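Quick one before tea, kettle's on and the bed is still covered.

So the big clothes sort has finally started. Put it off since October and then ran out of places to put things. Everything off the rail, everything out of the drawers, all of it dumped in the bedroom. Took 60 minutes just to get to the bottom of the first drawer. Wool first, then tops, then the dark stuff, which I always leave till last as navy and black look the same to me after four o'clock and I end up holding things to the window.
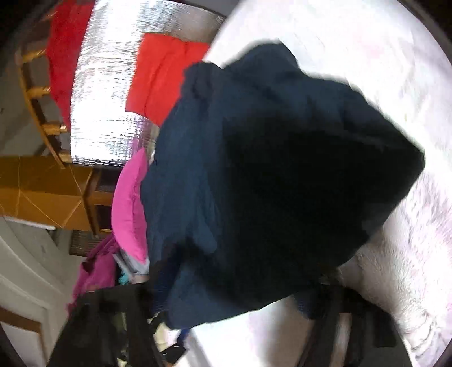

Folding is where I slow down. Sleeves in, halve it, halve it again – fine for a T-shirt, hopeless for anything big and soft with ribbed bits that won't lie flat. I've given up on the standing-up-in-rows method. Three piles now: keep, mend, go. The mend pile is mostly hems, and one Brirer cardigan with a button gone that I've been meaning to do for ages. Go pile is off to the charity shop in Flirnen, if I can get parked.

Also found teh lavender bags I bought two winters ago, still in thier wrapper. In the drawer they go.

Still to do: socks, scarves, the awful box under the bed. Might get some of those Koubek drawer dividers but they're dear for what they are. Anyone got them? Do they stay put?

Right, tea. More tomorrow if my back allows.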